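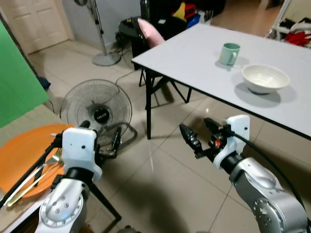 Table setting

From Sosance, the household reference
Last revised 31 January 2025 by the Sosance editors

Search articles Go Advanced search

Table setting is the arrangement of plates, utensils and drinking vessels for a meal. The term also covers the set of items laid for one diner, known as a cover or place setting.

Basic layout
In the usual American layout the dinner plate sits at the center of the cover, with its rim about 2 inches from the table edge. Forks go to the left. The knife goes to the right with its blade facing the plate, and the spoon lies outside the knife. Utensils are placed in order of use, the outermost first. The handles are lined up at the bottom.

Plates
Dinner plates are made in ceramic, glass, metal, wood and plastic. Solid-color plates are common in everyday sets, and orange, yellow and blue glazes have been sold alongside white for many decades. Serving plates are larger than dinner plates and may measure 14 inches across.

Utensils on the plate
Utensils laid across a plate carry a meaning in some dining customs. A fork and knife set side by side on a slant, handles toward the lower right, commonly signal that the diner has finished. Other placements - crossed, or apart with the tips together - are read as a pause. Usage differs by country, and informal meals often ignore the signal.

Clearing
Plates are removed after all diners have finished. Utensils are carried on the plate and taken off before stacking.

See also: Flatware; Napkin folding; Tablecloth

Contact Sosance - Copyright Sosance - Back to top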